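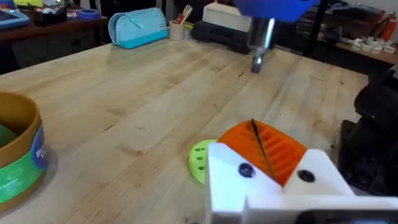
Workshop Tips: Comparing Small Grippers on a Bench Arm

Clear one work area and keep it the same for every trial. A change of table surface changes how thin parts slide, and the results stop being comparable. Mark the start position of each object with low-tack tape and replace the tape when the corners lift.

Choosing test objects

Use things already in the house. Flat discs are hard because there is little edge to get under. Ribbed or curved parts show whether the fingers settle into one position or rock between two. Soft pouches are a separate test — do not average them with the rigid parts.

Mounting

Tighten the finger screws in two passes, the first to light contact, the second to final torque. Printed plastic creeps under load, so check them again after the first 100 cycles. The Viter fingers needed a quarter turn at that point. The Malance fingers did not.

Wipe the contact faces with a dry cloth between sets. Alcohol is fine on bare plastic but will dull some rubber pads.

Running the trials

Do 100 picks per object per gripper, with the same approach height and closing speed. Log drops and misses separately. A miss usually points to calibration, a drop to grip force or pad wear. Marcus Esposito keeps both on one sheet with a column for the object's starting angle, and that column has been the most useful of the lot.

Our August comparison came to 2467 logged picks over three finger sets. Of these, 1038 were made with the Viter set, which ran longer than the others after a pad change.

Camera

A wrist camera should see both fingertips at full open. If one tip is hidden, shim the bracket before touching the software. Lock exposure and white balance. Pale wood throws enough light back to shift the automatic settings when the arm moves.

Controller

The Tillman controller stores closing speed per profile. The older Trernetti unit resets it at power-up — write the value on the case. Sunita Castellanos suggests ten warm-up cycles with either one before logging starts.

Storage

Leave fingers open when the arm is parked. Pads left clamped overnight take a set and will need replacing early.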